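Hakport Underbed Storage Drawer, Wide
Item 286-W

A low drawer on castors for keeping spare bedding, winter blankets and off-season clothes under a standard bed frame. Sold singly. Fits frames with at least 18 cm of clearance, so measure from the floor to the bottom of the side rail before ordering.

The lid is a separate zip-on cotton cover. It comes off for washing at 30 degrees and should be dried flat.

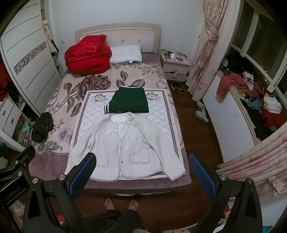

Size and materials

Length 100 cm, depth 60 cm, height 16 cm with castors fitted. Sides and base are birch plywood with a clear water-based lacquer. Colours: natural, grey, white. The cover is off-white in all three.

Holds one queen doona and two pillows, or two plush blankets folded in quarters. Maximum load 20 kg.

Assembly takes a Phillips screwdriver. Castors are packed in a bag inside the carton. Replacement sets are listed under part number 133.

Delivery is from our Dresten warehouse. Natural is in stock, grey is due in March.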